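Rami Tannous
July 14, 2022
The deck in Honthorpe is finished, so I'm putting the notes in one thread. It's a raised cedar deck off the back door, built on a slope. I did most of the work myself on evenings in June.

1/ I started with the ground. The yard drops away from the house toward the fence, and my first plan was to level it. I got one quote for digging and dropped that plan. Posts of different heights were cheaper.

2/ Footings. I dug the holes by hand, 30 inches deep. Check your own frost line before you copy that. The corner by the downspout was full of old brick and took me a whole evening.

3/ My budget was 2000 dollars for lumber, hardware and concrete. I went over it on screws and joist hangers. Coated deck screws cost more than I had written down, and I bought two more boxes near the end.

4/ The ledger board is where I asked for help. Ľubomír Kováčik has built a lot of these and he came over to look at the wall. He had me take off a strip of siding, put flashing behind and over the board, and use through bolts in place of lags.

5/ Joists are 16 inches on center. I crowned every one and marked the high side with a pencil. Two were bad enough that I cut them up for blocking.
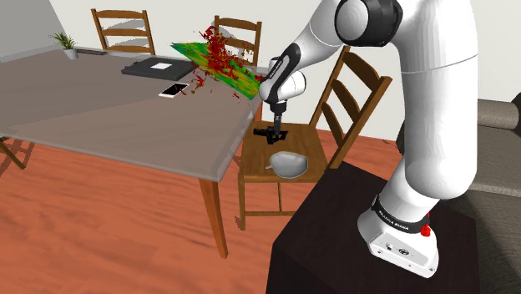 6/ Deck boards. I ordered cedar from Ďurica. They delivered to the curb and I carried it around back. Sort the boards before you lay any. I put the clean ones by the door and the knotty ones under where the grill goes.

7/ Gaps. I used a nail as a spacer for the first rows and then switched to scrap plywood strips, which stayed put better. Every few rows I measured back to the house at both ends. I was out by a quarter inch once and made it up over the next four boards.

8/ Stairs took longer than the whole frame. I cut the first stringer wrong because I forgot to take the tread thickness off the bottom. The second one was fine and I used it as the pattern for the others. They sit on a small concrete pad.

9/ Railing. The inspector wanted to see the post connections before I closed anything in, so call early if your town does the same. Mine passed with one note about the handrail return at the bottom of the stairs. Fixed it the next day.

10/ Finish. I'm leaving the boards alone for now and will put oil on once they have dried out. I did seal the cut ends as I went. Keep a small can and an old brush next to the saw.

11/ Someone asked about shade. I have 40 feet of cord and a plain canvas sail that I'll try first. A pergola would need bigger footings on that side and I don't want to dig there again.

12/ Still to do: skirting on the low side, a gate at the top of the stairs, and gravel underneath. I'll add to this thread when the gravel is in.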